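Teilnehmende gesucht: Sortieren und Stapeln am Tisch

Homska sucht für die Reihe »Ganine« Erwachsene, die an einem Tisch mit kleinen Alltagsgegenständen arbeiten. Gesucht werden Personen ab 18 Jahren, eine Obergrenze beim Alter gibt es nicht. Vorkenntnisse sind nicht nötig.

Worum es geht
Wir stellen Aufgabenfolgen zusammen, die später in Beschäftigungsgruppen und Tagesstätten eingesetzt werden. Dafür müssen wir wissen, welche Anweisungen beim ersten Lesen verstanden werden und an welchen Stellen man nachfragt. Geprüft werden die Texte der Aufgabenkarten. Ihre Geschicklichkeit bewerten wir nicht.

Ablauf
Ein Termin dauert 55 Minuten. Jede Person kommt zu zwei Terminen, dazwischen liegen mindestens fünf Tage. Sie sitzen am Tisch, bekommen eine Karte nach der anderen und führen aus, was darauf steht: Schaumstoffwürfel nach Größe ordnen, einen Würfel auf einen anderen setzen, Dinge vom Rand zur Mitte rücken, mit dem Stempelkissen einen Abdruck auf Papier machen. Nach jeder Folge gibt es ein kurzes Gespräch. Notiert wird nur, was Sie zu den Karten sagen – Ihr Name erscheint in der Auswertung nicht.

Am zweiten Termin bekommen Sie dieselben Aufgaben in anderer Formulierung. Bitte lesen Sie die Karten auch dann ganz, wenn Ihnen der Ablauf schon bekannt vorkommt.

Voraussetzungen
Sie können 55 Minuten am Tisch sitzen. Pausen sind jederzeit möglich.
Sie lesen Deutsch ohne Hilfe. Eine Lesebrille bitte mitbringen.
Sie unterscheiden Rot, Gelb und Violett sicher. Bei einer Farbsehschwäche melden Sie sich trotzdem, es gibt eine eigene Kartenfolge.
Keine bekannte Überempfindlichkeit gegen Stempelfarbe oder Feuchttücher.

Nicht teilnehmen können Personen, die im laufenden Jahr schon bei der Reihe »Genier« mitgemacht haben. Die Karten sind zum Teil dieselben.

Material am Tisch
Auf dem Tisch liegt eine weiße Decke mit orangefarbenen Früchten und graugrünen Blättern. Die Schaumstoffwürfel sind gelb, violett und rot, der gelbe ist der größte und der rote der kleinste. Dazu kommen ein rotes Stempelkissen in dunkelgrauem Kunststoffgehäuse und eine Packung Feuchttücher. Papier und Karten bringt die Betreuung mit. Eigenes Material brauchen Sie nicht. Helle Ärmel bitte hochkrempeln, Stempelfarbe geht schlecht heraus.

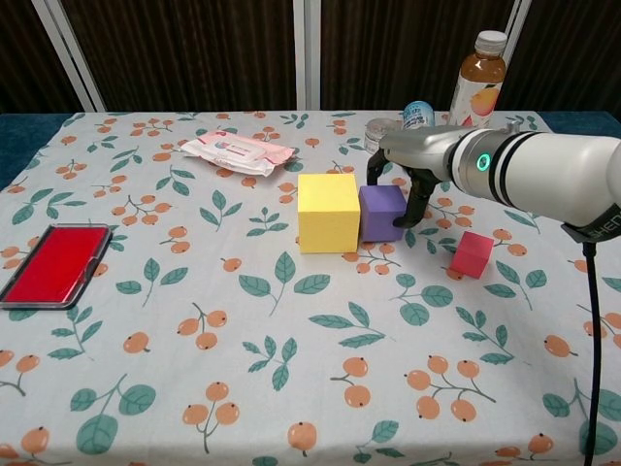 Vergütung und Anmeldung
Die Aufwandsentschädigung wird nach dem zweiten Termin überwiesen. Fahrtkosten im Stadtgebiet erstatten wir gegen Vorlage der Fahrkarte. Die Termine liegen im Oktober, jeweils vormittags oder ab 15 Uhr.

Zur Anmeldung genügt eine kurze Nachricht mit Name, Telefonnummer und gewünschter Tageszeit an Carleen Halliday, die auch die Termine vergibt. Fragen zu den Aufgaben beantwortet Sushil Semwal. Wer absagen muss, gibt bitte bis zum Vorabend Bescheid – die Plätze werden dann an die Warteliste weitergegeben.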